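Ticket 845: replacement cables and spare grippers, two-arm cells
Site: Gomumbridge
Raised by: Danjuma Nwankwo
Status: open, awaiting budget code

Request is for 8 cable sets and two spare grippers, to be charged to this year's maintenance line. Current stock is nil. Lead time from Bonsu is 17 working days, so an order placed after the December cut-off falls into next year's budget.

Log
09:40 Quote received from Bonsu. Cable sets 136 pounds each, carriage extra. Gripper price still to come.
10:15 Asked Simstead for a matching quote. They will only supply the arm complete.
11:05 Checked the cutlery tray cell for cable routing. Length to be ordered must allow for the slack at the elbow, so the standard short set is ruled out.
11:20 Pictures added to ticket.

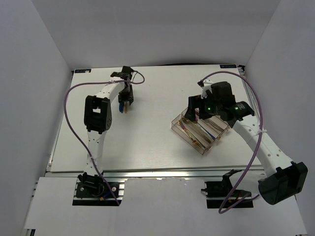
Same cell, both arms: 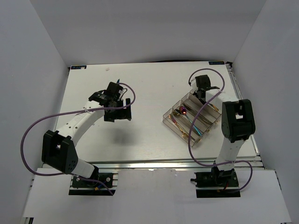
14:30 Reply from Modupe Etim: Cable sets can go on the maintenance line. The grippers can't, they count as equipment and need a separate request with two quotes. If Simstead won't split the arm, try Alura and attach whatever they send. Please don't hold the cable order for it.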